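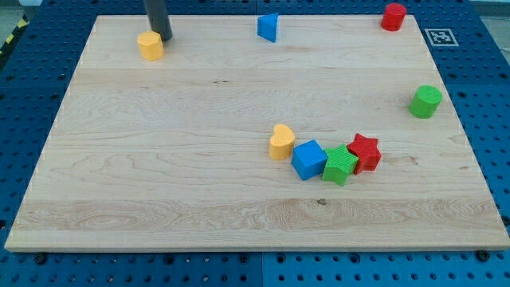 Tue 3 May. Finish test on the block set, board back on the bench. The oil on the maple board has had the whole weekend and I wanted to see how it looks with the blocks standing on it, under the same lights we use every day. The grain came up stronger than I expected, with the darker streaks and the swirls across the near part of the board much easier to see than on the raw offcut. I was worried the figure would fight with the paint. It doesn't to my eye. The yellow octagon reads well against the wood, and so do the red cylinder at the back and the green one by itself on the right side. The green still shows light ribbing on its side. I don't mind the look of it but the Judodine order says smooth, so I need to decide whether to sand and recoat or ask them.

Board: one coat of Isent oil, wiped back after 20 minutes. Second coat not done yet. The offcut with two coats is on the shelf over the sink if anyone wants to compare. I like one coat better — two goes a bit orange, and the blue looks duller next to it.

Grit used on the block faces: 180, then 240. Ends got 240 only. Next batch I'd go to 320 on the ends, the tops take paint unevenly otherwise.

Weights, from the bench scale this morning:

- board, oiled: 1,950 g
- full block set, in its tray: 1,224 g

The tray is included in the second number. I keep forgetting to weigh the tray empty. Do that before the shipping label gets made.

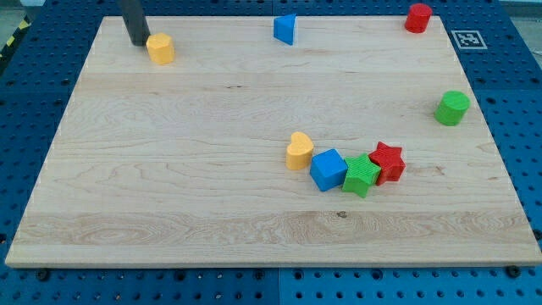 Edges on the octagons are still the slow part of this job. The stop on the sled creeps, and by the last cuts of a stick the facets come out visibly uneven. I threw 7 blanks in the scrap bin from the last stick. Put a second clamp behind the stop and ran a short test piece, which came out fine, but a short piece isn't much of a test. Will run a full stick on it tomorrow before cutting any of the good stock.

Triangles are OK. Corners want a light pass with the sanding block after the first coat of paint, otherwise they feel sharp in the hand. Don't round them much. On the Valderrama set last year we took off too much and they looked soft and cheap.

Paint notes:

- Yellow needs three coats to cover. Red and blue cover in two.
- Green: stir from the bottom of the can, the pigment settles. I think the last can wasn't stirred enough.
- Leave the lids off the drying cabinet vents overnight. Somebody closed them and the room smelled of paint in the morning.

Forkura wants their set on the same size board, same oil, no logo. I said yes to the oil but haven't given them a date. We have enough maple for their board if the piece behind the bandsaw is dry. Moisture meter needs a battery.

To do:

- [ ] weigh tray empty
- [ ] message Judodine about the ribbing on the green
- [ ] full stick of octagons with the second clamp
- [ ] battery for the meter, then check the maple
- [ ] 320 discs, we're down to the last sleeve
- [ ] underside of the board, still has pencil marks near one corner

Felt pads for the underside come after the pencil marks are off. The thin ones, 3 mm. The thicker ones make the board rock if the bench isn't flat.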